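3.2 Hand-held tool and household trials

The tool was built in a spare bedroom, to a design that Masaru Tsuji had first drawn for the Civthorpe workshop. It has two black jaw arms, each faced with a blue pad. The linkage was revised 4 times before the jaws closed evenly on narrow cartons, and the arms were reprinted after each revision.

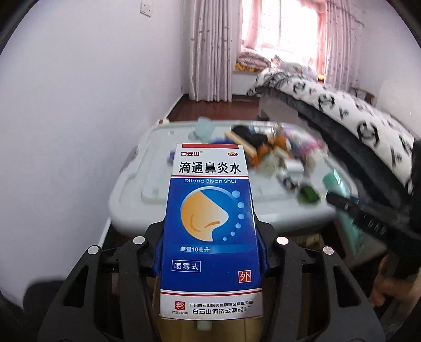
Figure 4. The tool holding a boxed nasal spray upright by its narrow sides.

Cartons of this kind deform under load, so the closing force was set by hand at the start of each session and left alone. Eskil Grønli carried out all the trials reported in this section. Each object was attempted 10 times. A trial was stopped if the jaws had not closed on the object within 12 seconds, and was then entered as a failure.

The objects were taken from ordinary household stock. They were sorted neither by size nor by stiffness, and no fixture was used to hold them in place. Picking from an open cardboard box proved slower than picking from a flat lid, as the arms had to be brought down between neighbouring items. 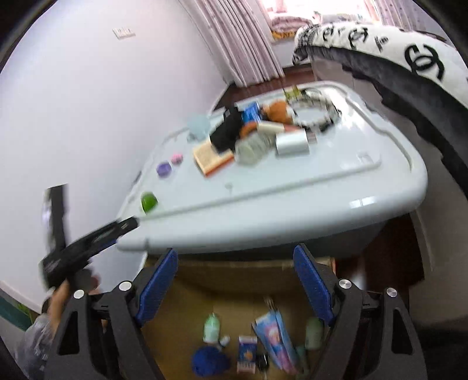

The log for August contains 1716 entries, including those stopped early. Entries with no readable jaw angle were removed before the error rates were computed. Thin-walled items were treated as a separate class.

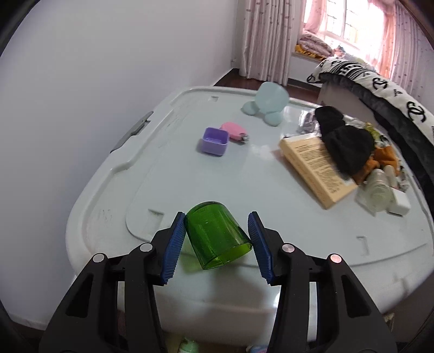 For this class the error was dominated by uneven first contact. When one pad touched before the other, the object tended to turn about that pad, and the final jaw angle was a poor guide to its width. A correction for this effect is given in Section 3.3.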